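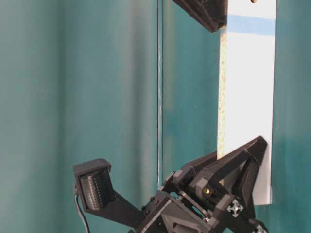 Furlow flat-pack bookcase: review after two months

Price: $570
Best for: paperbacks, a rented flat, anyone happy to spend an evening on the floor with a screwdriver

I bought the tall Furlow in June to replace a set of milk crates. It came from the Billcombe store in two cartons, and both fitted in a hatchback with the seats down. Delivery was available, but I didn't want to wait in for it.

Assembly

The instructions are drawings only and mostly clear. Step 9 shows the back panel the wrong way round, so check which face is finished before you slide it in. Jamie Hollis helped me stand it up, and I wouldn't try that part alone. Start to finish took us from 6 pm until a bit before nine, with a break for dinner.

Materials

The shelves are particleboard with a white melamine face. At this price I had hoped for ply, but most of the range is the same.

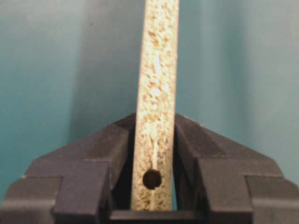 The trouble with board like this is that screws only bite well once. I backed one out to fix a crooked bracket and it never went in as tight again – a dab of PVA in the hole sorted it. Any raw edges near the floor are worth sealing if you mop.

Dowels and fittings

The cam locks are decent metal ones. The dowels were a mixed lot, and a few needed a light sand before they'd seat. Spares are included, which I was glad of. 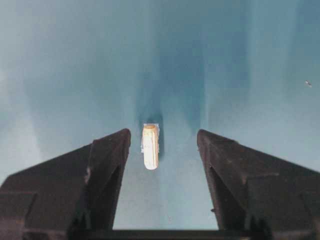

Stability

With the wall strap fitted it doesn't move. Without it, the unit rocks slightly on carpet. The strap supplied is short, so I used a longer one from the hardware shop. I load the heavy art books at the bottom and the middle shelf has stayed straight so far.

How it compares

My neighbour Sobia Janjua has the Brelham, which is solid pine and costs $1,745. It's a nicer colour and the shelves are thicker, but they're fixed, and her bigger atlases have to lie flat. The Furlow shelves adjust every few centimetres.

Verdict

Good value if you only plan to put it together once. I'd buy it again for the study, though I'd get the oak finish. White shows every mark.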